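Intro to Listening and Field Notes
Handout 6: Interviewing people about the place they live

Read this before you go out to Flollisen. I wrote it the way I'd say it in class, so it rambles a bit, and the parts you'll be graded on are near the end.

Where we left off

Last time we talked about what makes a question open or closed. A closed question gets you a yes, a no, or a date. You need some of those! You can't write up an interview if you don't know when the person moved to town. But if you lead with them, people settle into short answers, and it's hard work to get them out again. I did this on my first project, in Tavow, where I opened every interview with a page of date questions and then wondered why everybody sounded like they were at the dentist.

So start with something they can run with. "Tell me about the street when you first lived on it" is my favorite and I'll admit I overuse it. "What did you do on a day off?" is good too. Save the dates for the end, when the person is warmed up and will happily go dig out a shoebox to check one for you.

Silence

You are going to hate this part. When somebody stops talking, wait. Wait longer than feels polite. Most of us jump in after a second or two because the quiet feels rude, and what we jump in with is usually our own story (guilty). People often stop just before the thing they wanted to say, and if you grab the turn, it's gone. Sip your water. Look at your notes. Nod if you have to do something.

The same goes for "uh-huh" and "right." On the phone they're useful. In person, they end up all over your recording, and your typist (you) will curse you. Nod instead.

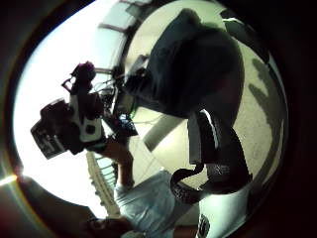 Memory is slippery, and that's half of what makes these interviews worth doing. Two neighbors will tell you about the same flood and disagree on the month, the height of the water and who had the boat. Don't correct either one. Write down both, and put a note in the margin about where you might check. You'll be doing part of this outdoors on the walk, and if you take a camera along, think about your hands. With one arm straight up in the air holding a camera, you can't also write down what your neighbor is telling you about the bridge. Do the talking first and go back for the shots. I'd also say keep cables short or leave them in your bag, they catch on everything.

Notes during, notes after

I take very few notes while someone is talking. Names of places, spellings I need to ask about, one or two words to remind me of a thing I want to come back to. The real notes get written right after, sitting in the car or on a bench, before I talk to anyone else. Put in what the recorder can't hear: what was on the walls, where the person sat, when they got up to look out the window.

Then leave it alone overnight and read it again. You'll find holes. Write the holes down as questions for a second visit, and ask for that second visit while you're still at the door the first time, because it's a lot harder by phone.

About the Silten letters

Some of you asked whether the Silten letters count as interviews. No, but bring them along. There are 2,522 pages in the collection, and please don't try to read them all! Use the index to find the street your person lived on and read whatever comes up. A letter can be a lovely way to get someone going. I read one aloud once, something about a bakery that gave away burnt rolls, and the woman I was visiting talked for nearly 28 minutes without a single question from me.

Go easy, though. If you bring out a letter too early, you get a conversation about the letter. I wait until we've had the street, the house and the neighbors.

Permission

Use the yellow form. Read it out loud with the person, all of it, even if they wave you off and say they trust you. They can skip any question, they can stop, and they can call me later and have a part taken out. If somebody tells you something and then says "don't put that in," it doesn't go in. It doesn't go in your notes either, and it doesn't become a funny story for the group.

What to hand in

One interview, written up in 800 words or so, in your own voice, with at least three direct quotes. Quote exactly. If the person said "them days," you write "them days."

Your list of questions, both the ones you planned and the ones you really asked. I like seeing the difference, and nobody loses points for going off the list.

14 minutes of the recording typed out word for word. Pick the stretch you found hardest to follow. Yes, it's slow.

The signed yellow form, clipped to the front.

Everything is due 5/23/23 at the start of class. Recorders go back in the Jiang room cabinet with the batteries taken out and put in the tray.

Reading for next time: the second half of the packet, starting at the part on group interviews. Skim the bit about phone surveys, we won't get to it.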